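Gun-woo Son had five minutes left before the people from Rullmont came back from lunch. He had told them in February that the Durnix arms could pack and unpack a lunch tray. They had 145 kitchens and wanted to know if it was true yet.

He moved his chair back and started another run.
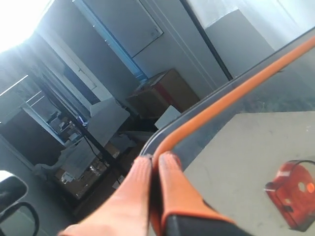 A person would have been done by now. He knew this because he packed his daughter's lunch every morning, half asleep, in less time than it took the arms to settle on a grip. But the arms had gone through more than 2,000 tries since winter, and he had stopped holding his breath every time one of them touched something.

The lid was what he worried about. Food could be dropped and picked up again. A lid had to go on square and come off without dragging the tray along with it, and the arm had to let go of it at the right moment.

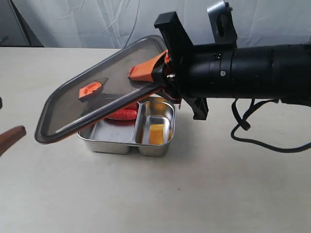 Yuen wanted to know what it would cost him to hire a cousin instead. He had come in early, with his coat still on. A cousin could do lids, Yuen said, and wipe the counter after, and answer the phone.

"A cousin goes home at six," Gun-woo said.

"So do the kitchens."

Gun-woo wrote the run number, 299, on his pad and left the box for the result blank. He reset the table and asked for the simple job, one piece at a time, no lid.

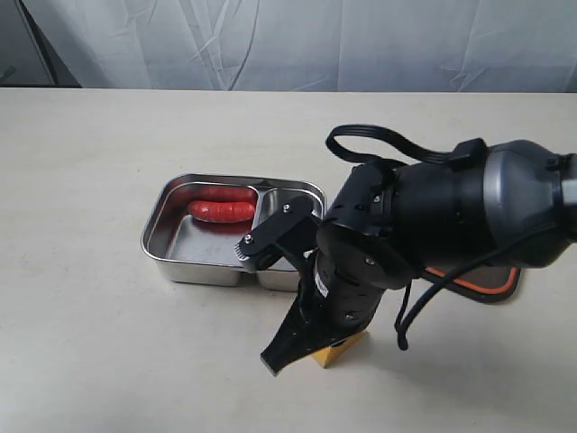

From the doorway Jernham asked whether it could do the same thing with real food, the kind with grease on it. She had run a kitchen for years and she didn't sit down.

"Some of it," Gun-woo said. "Not soup."

"And the dishes?"

"No."

She nodded and wrote that down. Then she asked him to run it again, slower, and he told her that was as slow as it went.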